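In Defense of the Cable Tangle

January 8, 2021
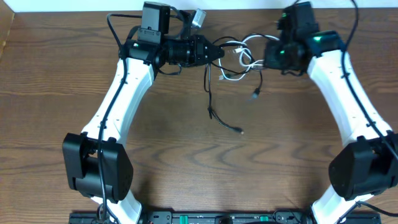
I spent most of the holidays being told to get my cables under control. There was a segment on the radio, there were two newsletters, and there was a gift from a well-meaning relative: a box of 18 little fabric straps from a company called Melletti, in colors I'd call "dental office." The message was the same every time. A tidy cord is a tidy mind. Wrap it, strap it, label it, put it in a drawer with dividers.

I'd like to say a few words for the other side.

Let me start by admitting that I'm not a slob. I make the bed. My spices face forward! But cables are different, and I think we've been talked into treating them like socks, as if each one has a home and a partner and ought to be folded up every night. Black ones, white ones, the thick ones that came with something you no longer own, they all want to lie down together in one big knot, and I've stopped fighting them on it.

Last August I did fight them, for the record. I had a free week and a lot of nervous energy (you remember last August) and I decided to do the whole apartment. I bought the Penska drawer system, the one with the clear inserts that click together, and it cost me 55 dollars before tax. I emptied everything onto the table. I untangled for an entire evening with a podcast on, and I'll tell you, the untangling was lovely. You find the end, you follow it under and over, you shake the pile a bit and something comes loose and you feel like a genius. I'd have paid 55 dollars just for that part.

Then came the coiling, and the sorting, and the labels. My label maker prints in one size, which is too big for a cord, so every label stuck out like a little flag and collected lint. I made a section for charging, a section for computer stuff, a section for "audio?" with the question mark printed right on it. By the end I had a drawer so pretty I took people to see it, back when the people were limited to who I lived with.

It lasted until I needed something. I needed the long white one, and it was at the bottom of its section, coiled and strapped, and by the time I'd lifted out the ones on top two had sprung open. I put them back loosely. A week later I needed it again. You can guess how the drawer looked by Halloween, and the Penska inserts are now holding seed packets, a job they do very well.

And here's my actual complaint, if you want to call it that. All of the advice is written as though storing a cable is the point of having one. Mine are out all day! The laptop moves from the kitchen to the bedroom depending on who has a call. The speaker goes to the bathroom and comes back. A cord that gets used three times before lunch shouldn't have to be undressed and dressed again each time. I timed myself once, out of spite, doing the over-under coil the right way with the strap at the end, and it came to 157 seconds for three cords. I could have had toast.

The pile takes no time at all. You drop the thing on the pile. When you want it, you pull, and yes, sometimes the whole family comes along, and then you stand there for a minute picking at it like a necklace. I don't mind that minute. My hands know what to do and my head gets to wander off somewhere. I've solved a couple of work problems that way and remembered one dentist appointment.

I will grant the tidy people a few things. Pulling hard on a knot is bad for a cord, especially right where it meets the plug, so don't yank. Power strips shouldn't live under a heap of anything. If you have a cat that chews or a kid at the crawling stage, get all of it up off the floor and ignore me completely. And please, keep the one cable that only fits the one camera somewhere separate. Mine is in an envelope. I lost it once and the replacement had to come from a shop called Đào that took most of a month to ship it, and the whole time I was sure it was in the pile. It was in a coat.

I also believe in thinning the herd. Twice a year I go through the bundle on the table and take out whatever I can't name, and those go in a bag for the electronics recycling drop-off. A smaller knot is a friendlier knot. What I won't do is buy furniture for it. Somebody sent me a link to the Pistuvano charging cabinet, which has a door for every device and a hidden channel for each cord and costs 715 dollars, and I laughed, and then I looked at it for a while longer than I'd like to admit. It does come in walnut.

But no. I have a wide shallow bowl that used to be for fruit, and most nights the cables end up in it, or near it. The Melletti straps turned out to be great on tomato stakes, so I'm saving those for spring. If you've got a bowl and a little patience, you've got what I've got, and you can spend the 55 dollars on lunch.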